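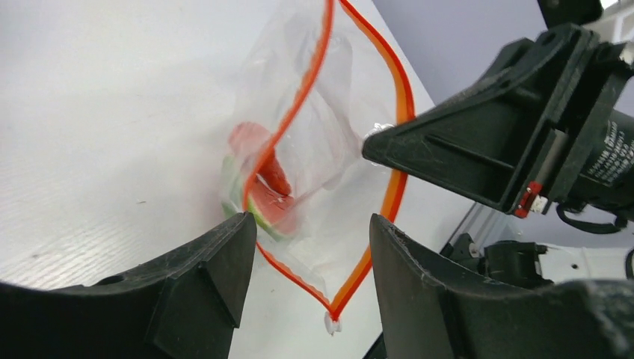

双臂配合撑开自封袋袋口，袋内为西瓜片

Larkico双臂操作示范数据采集项目六月工作通报

Larkico双臂操作示范数据采集项目本月转入袋装物品科目。该科目由Clornia实验中心承担现场采集，Rodrigues数据组负责标注与质量审核，所得示范将用于Varkora操作学习模型的下一轮训练。现将本月工作情况通报如下。

一、科目设置

袋装物品科目以透明塑料袋为主要操作对象，分为“装袋”与“取物”两个子科目。装袋子科目要求操作员通过遥操作方式，以一侧夹爪稳定袋口，另一侧夹爪将指定物品送入袋内；取物子科目则要求从袋中取出指定物品，放置于台面或托盘内。两个子科目均须由双臂协同完成，单臂完成的记录不计入有效示范。

选取塑料袋作为操作对象，系根据上一阶段模型评估的结论。评估中，模型对碗、盘、积木等刚性物品的抓取已较为稳定，对透明、易变形物品的处理则明显不足，主要表现为对袋口位置判断有误、夹持力度偏大、双臂动作不同步。项目组据此提出，下一轮训练数据应显著增加柔性包装类示范的比重，并在物品种类、袋体朝向和初始形态上保持足够的变化。

二、采集进展

截至本月下旬，本科目共完成有效示范235条，其中装袋子科目114条，其余为取物子科目。全部示范在6个工位上完成，各工位统一采用浅色台面，以减少背景差异对前期训练的影响。台面颜色、照明条件等变量将在后续阶段逐步引入。

操作物品以仿真果蔬为主。仿真果蔬形状多样、颜色分明、不易损坏，可在长时间反复操作中保持外观一致，便于不同工位之间相互对照。各工位每完成一组示范，须更换物品组合，并重新摆放塑料袋，不得沿用上一组的初始状态。袋体的褶皱程度不作统一规定，由操作员自然放置，以保留真实使用中的随机性。

三、操作规范的调整

本月中旬，项目组对操作规范作出2项调整，各工位已按新规范执行。

第一项涉及袋口的保持方式。原规范要求操作员先将袋口完全撑开，再开始移动物品。试行中发现，塑料袋在夹爪松开后容易回缩，操作员往往需要反复整理袋口，致使单条示范时间过长，且中间夹杂大量无效动作。新规范允许袋口处于部分张开状态时即开始操作，但要求至少一侧夹爪始终与袋体保持接触，直至物品完全进入或离开袋口。

第二项涉及失败动作的处理。原规范规定，物品滑落或夹空即终止记录，整条作废。经Rodrigues数据组建议，现改为保留操作员自行纠正的过程。物品滑落后，如操作员能够在原位重新抓取并继续完成任务，该条示范仍视为有效，由标注人员在相应时段加注“纠正”标签。物品掉出台面、夹爪与台面发生碰撞或需要人工介入的，仍按作废处理。

上述调整实施后，各工位应继续填写采集日志，如实记载物品组合、操作员编号、作废原因及设备状态。日志与示范记录须同日提交，逾期提交的，相应批次暂缓入库。

四、标注与审核

示范数据入库前须经过初标、复核两道程序。初标人员按照接近、接触、抓取、移动、释放五个阶段划分动作，并标明每一阶段由哪一侧机械臂承担主要动作。复核人员重点检查阶段边界是否准确，以及双臂的主次关系是否与操作意图一致。

腕部视角画面是本科目标注的主要依据。全局视角能够反映双臂的相对位置，但塑料袋反光较强，袋口与袋身的边界在远处不易分辨；腕部视角距离操作对象较近，更适合判断夹爪与袋体、物品的接触情况。对于夹爪遮挡较多的时段，标注人员应结合两侧腕部视角及关节数据综合判断，不得仅凭单一画面推定。确实无法判断的，标为“待定”，交复核人员处理。

细长物品的标注另有补充要求。此类物品接触面积小，夹持后姿态容易变化，标注时除划分阶段外，还应记录物品相对夹爪的大致朝向。朝向以“竖直”“倾斜”“水平”三档表示，不要求填写具体角度。夹持过程中朝向明显改变的，应分段标注。
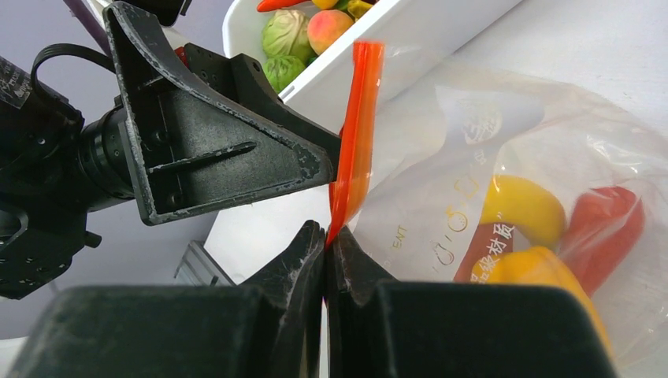

夏禾提出，纠正动作保留下来固然有价值，但在总量中的比例应当有所控制，否则模型可能把滑落和重抓当成任务的常规步骤来学习。建议在训练取样时将含有“纠正”标签的示范单独分组，先比较加入前后的效果，再决定正式配比。

项目组已采纳这一意见。含“纠正”标签的示范将单独编列清单，在Varkora的下一轮训练中先以对照方式使用，相关结果在后续通报中公布。在配比确定之前，各工位不得为增加此类记录而有意制造滑落，也不得因担心影响指标而中途放弃可以纠正的操作。

五、存在的问题

一是各工位之间的操作习惯仍有差异。部分操作员偏好以左臂稳定袋体，部分操作员则相反，现有数据中前者明显偏多。为避免模型形成单侧偏好，各工位应在排班时安排操作员交替承担左、右主操作任务，并在日志中注明。

二是夹爪磨损情况需要加强检查。夹爪表面积灰、磨损会改变与薄膜材料之间的摩擦状态，进而影响操作手感和示范的一致性。各工位应在每日开机前完成夹爪表面检查，清洁时使用干布，不使用含溶剂的清洁剂。检查结果记入设备状态栏。

三是部分批次的初始画面过于相近。复核中发现，个别工位虽已更换物品，但塑料袋的位置和开口方向变化不大。此类批次不作退回处理，但在统计多样性指标时将合并计算。请各工位负责人对照摆放要求进行自查。

六、下一阶段安排

下一阶段将继续补充取物子科目的示范，并启动多物品连续操作的试采。试采任务要求操作员从同一塑料袋中依次取出多件物品，按指定顺序放入托盘，单条示范时长相应放宽。试采先在Clornia实验中心的两个工位进行，待任务说明和标注细则稳定后，再推广至其余工位。

印有图案和文字的包装袋也将作为单独变量进行统计。印刷图案对袋内物品形成局部遮挡，与无印刷的透明袋相比，对视觉识别的要求有所不同。Rodrigues数据组将在标注界面中增设包装类型字段，已入库的记录由数据组统一补填，各工位无需重新提交。

新加入的操作员须先完成刚性物品科目的练习，经工位负责人确认后方可参与本科目采集。练习期间产生的记录存入练习库，不计入正式数据。

各工位对操作规范和标注细则如有修改建议，请于每日上午9时前通过项目内部系统提交，由数据组汇总后统一答复。

Larkico双臂操作示范数据采集项目组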